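Part 2: Folding and packing the Nemley travel set

Okay, so you've got your Nemley set out of its bag and you're wondering how it ever fit in there. I've been there! I've folded mine more times than I can count (I teach the little evening class at Huvlow, so it's an occupational hazard), and this is the method I've settled on. It works for the dark fabric pieces and for anything flat with a piped edge. Plan on 20 minutes the first time. You'll get a lot faster.

Before you start

Clear a table. A smooth one is best, and it wants to be big enough that you can walk the fabric out flat without it hanging over the side. I don't like folding on a bed or a rug because everything drags. Take off your rings if they have high settings, and wipe the tabletop down. Dark fabric picks up every crumb, trust me.

Note: If your table has one of those round cable holes, work on the side away from it. Corners love to sneak down in there and then you pull the whole thing crooked.

Folding a dark piece into a square

1. Lay the piece out with the care label facing down. Smooth it from the middle out to the edges with flat hands.

2. Bring the left side over to meet the right. Line up the corners first and let the long edge take care of itself.

3. Fold the top down to the bottom. You should have a rough square now. If it's more of a rectangle, that's fine for the older set, which was cut 4 inches longer.

4. Fold once more each way, pressing the air out as you go. Don't karate-chop the creases! A soft fold opens out much nicer later on.

5. Hold one side still and press down on the other until the stack lies flat. Then turn it so the folded edge faces you.
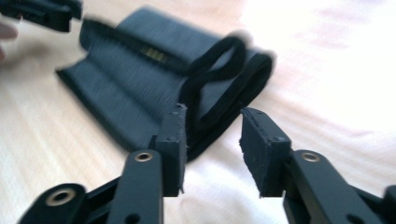
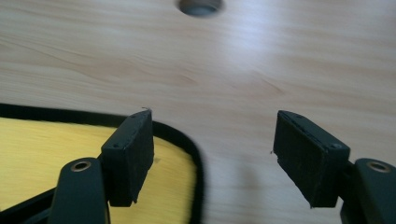
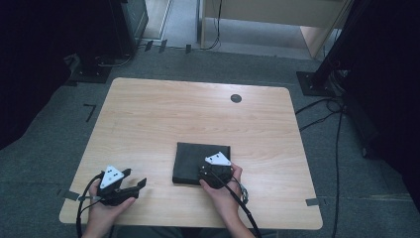
6. Slide your hand under the stack and lift it in one go. If it flops open, go back to step 4 and squeeze out some more air. Mine flops maybe one time in five, usually when I'm chatting.

Caution: Never clip the stack together with metal clips or pins, even just for a minute. They leave marks that don't steam out. Edem Akpalu lent me a pack of Cilline cloth ties and I've been a convert ever since.

Pieces with a piped edge

Don't fold these at all. The piping gets a kink in it and then it sits funny forever (ask me about my first one). Lay them flat with the piping side up, and put them into the bag last so nothing heavy ends up on top.

Packing the bag

7. Stand the bag up and open the zipper all the way around.

8. Put the folded squares in first, folded edge down, like books on a shelf.

9. Slip the flat pieces down the back wall of the bag, then close the zipper slowly with one finger tucked behind it so it can't catch the fabric.

Note: Shu-fen Yip packs hers the other way, flat pieces in front, and swears the bag carries better on the shoulder. I've tried it and I can't tell the difference, so pick whichever you like.

If you're putting the set away for the winter, leave the zipper open an inch or so and keep the bag off the floor. I do mine in October and check on it once or twice before spring. Washing is in Part 3.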